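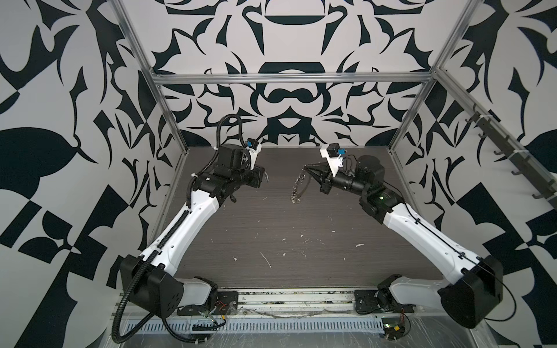 Wrist camera placement decides how much of the jaw a controller gets to use, and most grasp failures in the August runs were traced to it. The two-arm cell used for Unit 2 has one small camera on the white bracket above each gripper, looking along the black jaws. A camera in that position sees the jaw tips well and the object poorly once it hangs below them, as the clear plastic coil does under the right gripper. Transparent parts make this worse. The edges catch light and the body does not, so the depth estimate follows the highlights and jumps when the wrist turns.

Unit 2: Comparing jaw sets
Instructor: Benedetta Longo
Home | Syllabus | Units | Lab hours | Downloads
Print this page | E-mail this page

2.1 Procedure. Each group tests the Otbridge pointed jaws and the Clustico flat pads on the same arm. Run 30 grasps per jaw set. Keep the approach height fixed and log the commanded width, the reported width and the motor current at closure. Do not retune the controller between sets.

2.2 Controller settings. Start from the Tralance defaults. The closing current limit is 970 mA. Hold time after closure is 2000 ms, and the width reading is taken at the end of the hold. Earlier readings include finger flex and must be discarded.
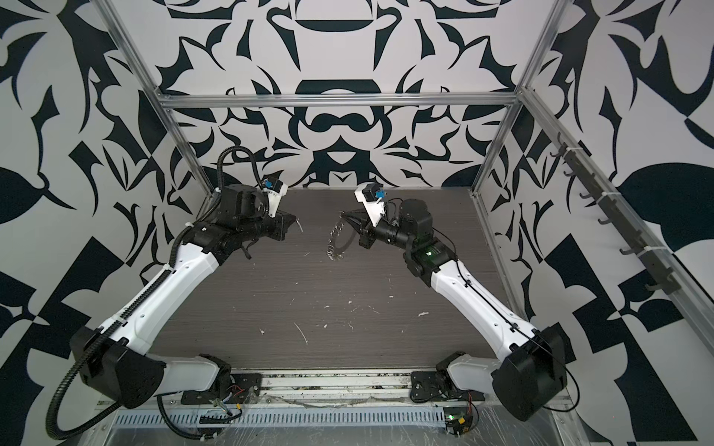 A pointed jaw contacts thin film on a short line, so the film can pivot about that line while the reported width stays constant. Width alone is therefore a poor test of a held object. Use width and current together, and check the wrist view for rotation. With flat pads, pivoting is reduced but the pads hide more of the object from the camera.

2.3 Report. One table per jaw set, plus a plot of current against width. Mark slips and missed grasps separately. State which arm was used; left and right results are not pooled.

Contact: Benedetta Longo, Ismail Laboratory | Copyright 2021 | Back to top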